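19 Feb 2020

Aquatint day again. Carrying on from the mess on the last page, where I'd decided the rosin was the problem and then went home in a huff. Slept on it and I'm now fairly sure it was my degreasing, which is a bit embarrassing at my age, but there you go.

Plate 168 (the big zinc one for the estuary series) got the full treatment this morning. Bevels filed, then up to 600 grit wet-and-dry with plenty of water, then chalk and a splash of soy sauce (yes, still soy sauce, it works and it smells like lunch). Water sheeted right across it with no beading at all, even in that sulky top corner. I should have kept going to this point last time instead of calling it near enough.

Rosin box next. Gave it a good crank, let the heavy stuff drop, then slid the plate in and left it alone for once. Coverage looked lovely and even under the loupe, maybe a touch fine for the darks. Fused it on the Oduteck hotplate, which still runs hotter at the back left, so I turned the plate halfway. You can see the dust go from white to clear in a little wave and it's still my favourite part of the whole process! Pulled it as soon as the wave got to the edge.

Test strip before committing, on an offcut that went through the same box. Steps in the copper sulphate bath, stopping out between each one:

60 seconds – pale grey, barely there, good for the sky
90 seconds – what I'd been calling mid grey, but it's lighter than I remember
4 minutes – proper mid, nice tooth
9 minutes – dark, slightly crumbly on one side
15 minutes – open bite starting, no use to me

So the sweet spot for the darks is somewhere between the last two, or else I go for a second rosin over the top and bite again. I'm leaning toward the second rosin. The old proofs from July had that deep furry black in the mudflats and I'm certain they were double-laid, only I didn't write it down (hence this notebook, and hence me being such a pain about it).

Note for whoever mixes the bath next: it's gone a bit green and tired. I feathered the sediment off the plate the whole way through and still got a streak on the offcut. Please top up with fresh and filter the rest through a coffee paper, and don't pour anything down the big sink.

Ink. Tried the Hasen carbon black straight from the tin and it's stiff as old toffee in this weather. A dab of plate oil loosened it, but then I overdid it and the whites went dirty. Second go with less oil and a warmer plate wiped beautifully, tarlatan first and then tissue, finishing with the side of my hand on the sky. I want a cleaner margin next time. My thumbprint is in the corner of proof two, so that one's mine to keep.

Paper was the Vermeulen cotton, soaked and then blotted under a board. It picked up every bit of the pale tone, which the cheaper stuff never does. It does cockle if you rush the drying, so the proofs are between boards with fresh blotters and I'd love it if they stayed there until they're flat. Change the blotters if you're passing, colour side away from the print please!

Press notes: the Ramov is back to behaving itself now the blankets have been washed. They'd gone hard with size down the middle and I'd been cranking up the pressure to make up for it, which was silly. Backed it off a quarter turn each side and the plate mark is crisp without cutting the sheet. I've pencilled the new setting on the tape by the left-hand screw. The old setting is crossed out but still readable in case I've got this wrong.

Still undecided about the white marks in the water. Sugar lift would give me a brushy line, but I keep thinking that's a cheat in a picture that's meant to be mostly tone. Stopping them out with a fine brush is slower and looks more nervous, and I quite like nervous. Might do one of each on the offcut and pin them up side by side for a few days before I touch the real plate.

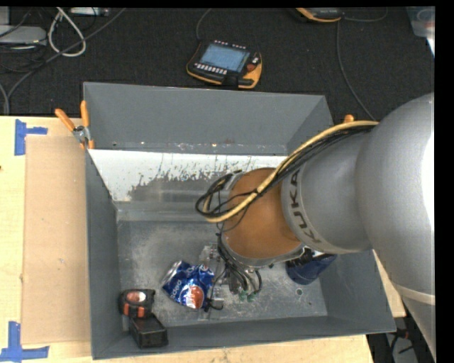

If it's the brush, I'll need a new bottle of stop-out varnish as well – the one on the shelf has gone to jelly and the lid's glued on. Second rosin tomorrow, first thing, before the heaters come on and stir up the dust.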